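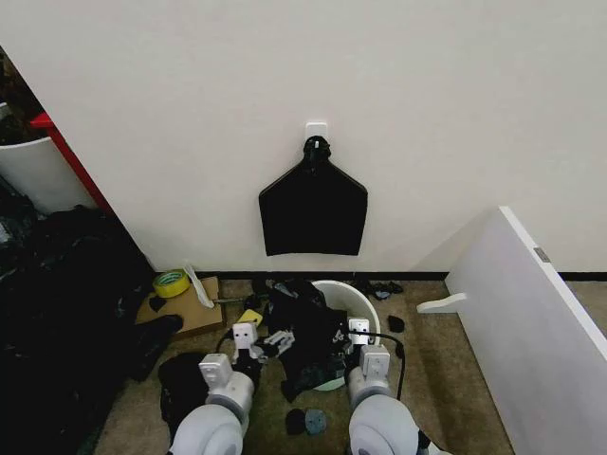
Learning to Call: My Term with the Flurnby Old Time Dance

By Decha Bunnag
June 5, 2019
Print | E-mail

For my community arts project I wanted to find out how a caller gets a hall full of strangers through a dance without anyone ending up facing the wall. I grew up with my aunties doing line dancing in the lounge room, so I figured I had a head start (I did not!).

My mentor was Anselmo Siqueira, who has called the monthly dance at Flurnby for years and keeps his programmes in a biscuit tin. He lent me the lot. I copied out 70 of them and marked which dances came up before supper and which came after, and the pattern was pretty clear. The Pride of Erin goes early, the progressive barn dance goes second, and anything with a tricky turn waits until people have had a cuppa.

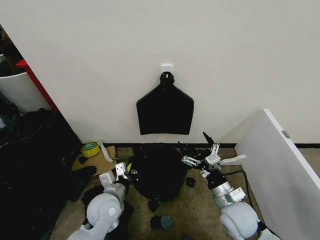

Black piece on the wall hook

Next I had to learn to call. Anselmo's rule is that the words have to land before the beat they're for, and I was late every single time for the first three weeks. I practised on the bus. I practised in the shower. My housemates can now all do a Gypsy Tap, whether they wanted to or not.

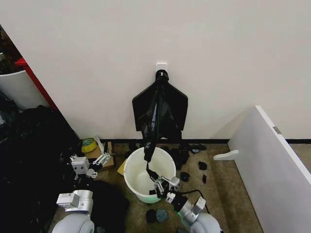

GREVELL, November – My first proper go was the spring dance over at Grevell, in the Sombatkul Hall. It holds 800 and around 400 turned up, a lot of them from the Fidthorpe club, who are very good and very honest about it. I called two brackets. The waltz went beautifully. In the barn dance I skipped the second walk forward and half the circle carried on without me, so I just waited for the chorus and picked them up again.

If I did the project over I'd record myself from day one, and I'd spend more time with the band. I had no idea how much the pianist steers the tempo. I also never got to the quadrilles, so that's a whole other assignment.

Comments

marg_t: I was in that barn dance and we had a ball. Come back for the quadrilles!

Fidthorpe Rob: Good read. It's still two walks forward, love.

Jules: Is the programme list going online anywhere? Our club would colour-code it in a heartbeat.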